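Robotics Lab Handout: Looking After the Two-Arm Table
Cimilstead Technical College, Automation II
Notes by Ilse Steinbach

These are my own notes cleaned up a bit from the April session, so forgive the order. Roswitha Wegener set up the cell originally and most of the good habits in here are hers (the bad ones are mine). Bring this handout with you when it's your turn on the morning check!

Start with the power off. I know you want to see the arms move, but walk around the table first and look at the cables. Each arm has a cable hanging from the wrist down past the joints, and it needs enough slack for the wrist to turn all the way without pulling. Too much slack is a problem too — a big loop will catch on the fingers or sweep your blocks onto the floor. Turn each wrist gently by hand and watch what the cable does at both ends of the travel. If it goes tight, stop, undo the nearest tie, give it a little more and tie it again.

Then the fingers. Open and close every one by hand, slowly, and feel for anything gritty. You'll get used to what a healthy joint feels like after a few mornings. If one feels rough, write down which arm and which finger in the log, and please don't oil it! Come and find me.

Now you can power up. Bring up one arm at a time, let it find its home position, and leave the other one parked with its hand open. Keep the speed at 30 percent until the whole check is finished. 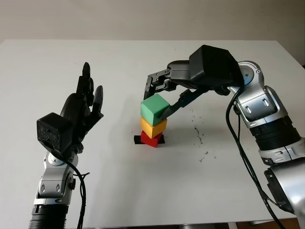 The test we use is stacking, and I like it a lot because it shows up nearly every fault we get. You need 3 cubes: red on the bottom, yellow in the middle, green on top. The red one goes on the black pad that's taped to the table, and the pad is your reference point, so don't peel it up to clean under it. If it does come loose, the Pellthorpe sheet in the drawer has the measurements for putting it back, and after that you have to redo the camera alignment (set aside a good part of the afternoon).

Watch the last placement closely. A small twist between cubes is fine. A cube that sits off to one side is usually fine too, but write down which side, and run the stack again. If it lands off to the same side 3 times in a row, we're probably looking at a wrist offset and it's time to recalibrate. If it wanders left one time and right the next, check the finger screws before you touch any software — I once spent a whole evening in the calibration menu over one loose screw.

About the tabletop: wipe it. Crumbs and specks get under the cubes and tilt them, and they can work their way into finger joints as well. Use a dry cloth, with both arms powered down, and lift the cubes off first. No compressed air, it just blows the dirt into the places we're trying to keep clean.

Every 600 cycles we do the longer service, with the wrist covers off. That's on the Grenton checklist and we'll go through it together next session. Read the first page before you come and bring a small screwdriver if you have one.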